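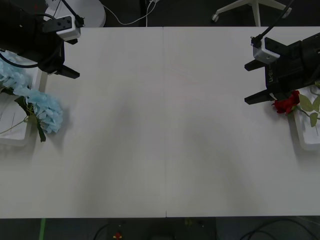 Who decides which jobs the arms get at the Flakimen packing hall?
The shift leads do, together with the people who work the benches, and the list gets redrawn every few weeks.

Flakimen, the artificial flower wholesaler out past the Drurna rail yard, has been moving part of its sorting and tray work over to robot arms since August. Two arms to a table, one each side. Hydrangeas, roses, the short stem stuff mostly. Long garlands stay with people for now, and so does anything with wire in it.

The company employs 21 people in the hall. No layoffs so far and management says none are planned, though it would not put that in writing when the staff asked. What has changed is who does what, and when.

Before, a bench worker took a mixed carton, pulled the stems apart, fluffed the heads and laid them on trays by type. All day. On a good day the hall got through 4000 stems. Now the sorting and laying out goes to the arms where it can, and the benches get the fluffing, the repairs and the bouquets. The hall's count is down to 3000 on most days, and the managers say they expected that while the setup is being tuned. The benches are less sure. A few people said the old number was already a stretch and they would not mind if it never came back.

Wrists are a big part of the story. Pulling tangled stems out of a carton is hard on the hands, and sore thumbs were the top complaint in the hall's sick notes last year. Several bench workers said they go home in better shape now. Others miss the easy cartons, the ones you could do while talking. Those went to the arms first. What's left on the benches is the fiddly work, and fiddly work all day is its own kind of tired.

Petals are the sticking point on the technical side. Fabric heads squash and spring back, leaves catch on each other, and two stems out of the same carton never lie the same way. Flindasen, the outside firm which set up the tables, has staff in the hall most mornings adjusting grip settings. Roses with stiff leaves came along fastest. Hydrangeas are slower, the head is wide and the stem is hard to get at underneath. Peonies were tried and taken off the list again.

There is a new job as well, table minder. The minder keeps the trays supplied, takes out anything that got dropped or bent and stops the arms when something snags. Training takes 10 hours spread over a week. Seven people have done it. Pay is a little above bench rate, less than what the staff had asked for, and the difference is still being talked over. Minders also say its lonelier than bench work. The tables are at the far end of the hall, away from the radio.

Hours have moved too. The early shift used to start at 5:30 so cartons could be opened before the trucks came. It now starts at 7. Popular with nearly everyone, except the ones who liked being done by early afternoon to pick up kids. Two workers have asked for the old start back and may get it, as long as there's a minder on site.

A Sunday shift was floated last month, arms running with one minder and no benches. The staff said no to anyone working alone in the building. That idea is parked. Flakimen says it will come back with a version that has two people on, and the benches say they want to see the rota before they talk about it.

Liao, the smaller flower importer that shares the loading dock, is watching but has not ordered anything. It packs by the bouquet, every order diffrent, and told its own staff in the spring that it sees no use for arms yet. Some of Flakimen's former bench workers are over there already. They left before the changes and for other reasons, mainly parking.

Still open at Flakimen: the minder rate, the Sunday question, and whether new hires start on the benches or go straight to the tables. The older hands want everybody on the benches first. Their argument is that you can't tell a bent stem from a ruined one until you have fixed a few hundred yourself. Management is leaning that way too but wants a shorter spell, a month maybe.

A staff meeting is set for after the next big delivery, in the canteen, 2 p.m. Garlands are on the agenda.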